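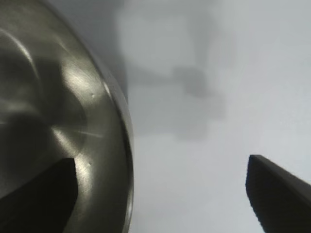
Kitchen Notes > Baking > Everyday Bakes

The big bowl and the Saturday-style cake

I have been meaning to write about my mixing bowl for months, and every time I sit down to do it I end up baking something and forgetting the writing part. So let me get it out before the oven talks me into anything.

When we first moved to Stadport I had a set of three nesting bowls, all of them pretty and all of them too small. I'd start creaming butter and sugar in the largest one, feel very pleased with myself, add the flour, turn on the mixer and then spend the next 15 minutes wiping flour off the toaster. I did this for years! I thought that was simply what baking was like, and that people with clean counters were either very careful or didn't bake much.

Then one October the kitchen store on Comard Street was clearing out its back room, and down on a bottom shelf was a great wide steel bowl, the kind you see in a church kitchen. It was 26 dollars, which seemed like a lot for a bowl with no lid and no matching anything. I walked home without it, got as far as the bakery, and turned around.

I love that bowl. I love that I can really lean into it with a whisk. I love that bread dough can rise in it without creeping over the side, and that on a hot afternoon I can put it in the fridge before I whip cream (it takes up a whole shelf, so the milk has to go live in the door for a while). Steel gets scratched up over the years and I used to fuss about that, with a special soft sponge and everything. Now it gets dish soap and whatever cloth is closest, and it's doing just fine.

The cake I make in it most often is a plain yellow one that came to me on an index card from the Sadeghi family, who lived across the hall in our old building. The card doesn't have a title. It has a butter stain and the words "mix well, don't rush," and I've tried to do both. I always get everything out before I start, because I am the sort of person who will discover there are no eggs with the butter already half beaten.

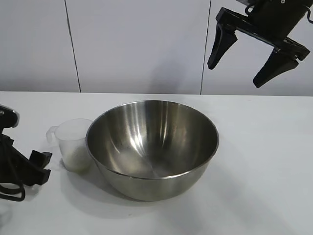
Bowl, measuring cup and hand mixer out on the table.

About that hand mixer, because I know somebody will ask – yes, I still use a handheld one. I had a stand mixer for a while, a heavy old Prollon that a neighbor was giving away, and it made beautiful meringue. It also took up the only good stretch of counter I have, and I had to lift it down every time I wanted to roll out a pie crust. I passed it along last spring and I've missed it maybe twice, both times around the holidays. With a handheld I can chase the butter up the sides of the bowl and get right down to the bottom, where the sugar likes to hide. The cord is forever in the way, but I've made my peace with the cord.

If you're working in a wide bowl like mine, do put a damp dish towel underneath once you start beating. Otherwise it will travel, and you'll find yourself following it down the table like you're walking a dog. Start on the lowest speed until the flour has gone in, and stop now and then to scrape the sides down. I give the butter and sugar longer than I think they need, then a little longer than that, and I add the milk in splashes between the scoops of flour.

It bakes for 45 minutes in my oven, which runs a little cool, so start checking yours sooner. I like it with nothing on it the first day and with jam on the second. By the third day we're usually down to one odd-shaped slice that everyone is being polite about, and I have it with my coffee before the rest of the house is up.

Next time I want to try the same batter with some lemon zest and poppy seeds. I've got half a bag of poppy seeds in the freezer and I can't for the life of me remember what I bought them for.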